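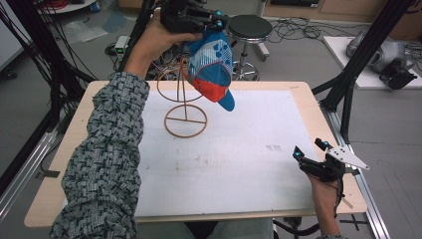 A blue baseball cap and a wire hat stand.

Clarinet hire and servicing: what changes in April

The hire scheme at the Rikville shop has been running on the same terms for a good while, and a few of them no longer suit the way people use it. The new terms start in April. Anyone already hiring keeps their present rate until their current period ends.

The main change is the length of hire. Until now the shortest period was a full school year, which put off adults who wanted to try the instrument before committing. You can now take a clarinet for five months, with the option to extend or buy at the end. The charge for the five months is £196, paid in one go or monthly. It includes the case, a mouthpiece, a ligature, a cap and a box of reeds in strength 2.

Most of the hire stock is now the Sader student B flat. It has a plastic body and nickel-plated keys, and it copes well with being carried to school and back. The older wooden instruments will stay in the shop for people who have been playing for a few years. We don't hire those to beginners. A wooden clarinet needs to be played in gradually and kept away from radiators, and a cracked top joint is an expensive repair.

We have 17 of the Saders ready to go out. If you want one for the summer term, put your name down by 3/16/18.

Eamon Corrigan in the workshop has asked us to pass on some points about looking after them. The most common fault he sees on returned instruments is torn pads on the upper joint, nearly always from a pull-through that has been dragged in by a corner and caught on the register tube. Shake the cloth out first, drop the weight in at the bell end and pull slowly. If it sticks, don't force it. Bring it in.

The second is dry tenon corks. A little cork grease once a week is enough on a new instrument, and less after that. Hold down the rings on the upper joint when you put the two halves together so that the bridge key lifts clear. Bent bridge keys account for a lot of the squeaks that get blamed on reeds.

On reeds, we have had several questions about the Filip range, which we started stocking last autumn. They play a little softer than the number on the box suggests, so if you are used to another make you may want to go up half a strength. We sell them singly as well as by the box.

Servicing for instruments you own carries on as before. A basic service covers cleaning, oiling, regulation and up to four pads. Full repads are booked separately and are taking longer than usual at present — please ask before you leave an instrument with us if you need it for a concert.

The Letum mouthpiece is back in stock too. It has a medium facing and suits players moving on from the one supplied with a hire clarinet. There are two in the shop to try, and you are welcome to bring your own instrument and use the back room.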